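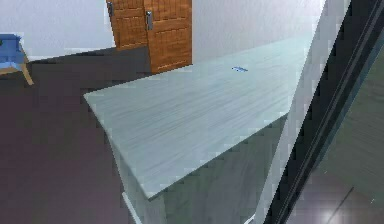 Friday, gone eleven at night. Read the whole of the Hasico tariff letter again over toast. They say switching to the night rate will save me 379 a year. I have my doubts. I've had three of these letters since we moved to Lostau and each one promised a saving, and each winter the bill went up.
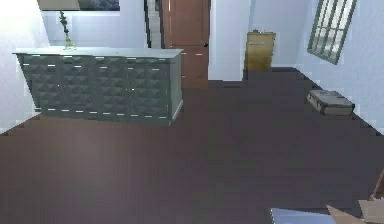
Did my own sums on the back of the envelope. The cheap hours run from 11 at night to six in the morning, so unless I take up ironing at midnight I can't see where the money comes from. The day rate goes up 13 per cent, which they mention once, on page four, in grey.

Rang them. On hold for ages, then a cheerful young man who said the figure was based on "a typical home". Whose? He didn't know.
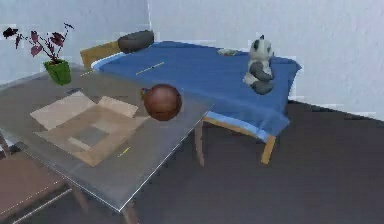
Last year we used almost 636 units in November alone, and that was with the back bedroom shut up. Istmont were supposed to be better, according to the neighbours, but the neighbours also swore by that magnetic thing for the boiler.

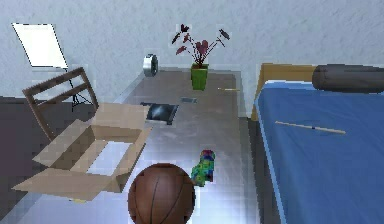
I shan't sign anything this month. The letter gives me until the end of it, and a deadline always makes me think worse of an offer. It can go with the other two, in a cardboard box like that one with its flaps open and nothing in it yet, and I'll look again when the next bill comes. Must read the meter before bed.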